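April 29, 2022. Cell 2, cable sorting.

Shirley Chan came by with the Friesen checklist, which is 30 lines long and was clearly written by someone who has never had to reach past an arm to pick up a cable. We kept 8 of them. The rest concern forklifts.

What survived, more or less in my words: nobody's hands over the wood while either arm is enabled. Speed stays at the reduced setting, 200 mm/s at the tool, until Mervyn signs the sheet. Loose cables get laid inside the reach of one arm or the other, and anything that lands on the rail gets moved with power off – yes, Mojtaba, even if it's only the one.

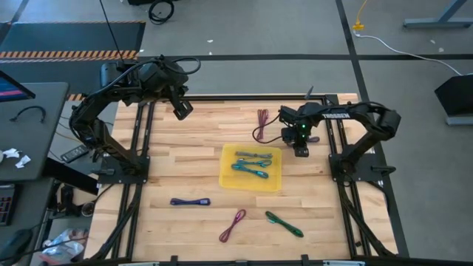 Does a green light on the gripper mean it's safe to reach in?
Treat it as telling you nothing about that. Go by the enable switch and the tag on it, and if the tag is missing, assume the arm is live.

Eirini wants the floor tape written into the rules too. Fine by me, once we agree on which side of it a person is supposed to stand. Opinions so far: three.

Still open: stop button test before each shift, five minutes, logged by whoever opens up. Sylvie has the log. Sylvie is out until Monday.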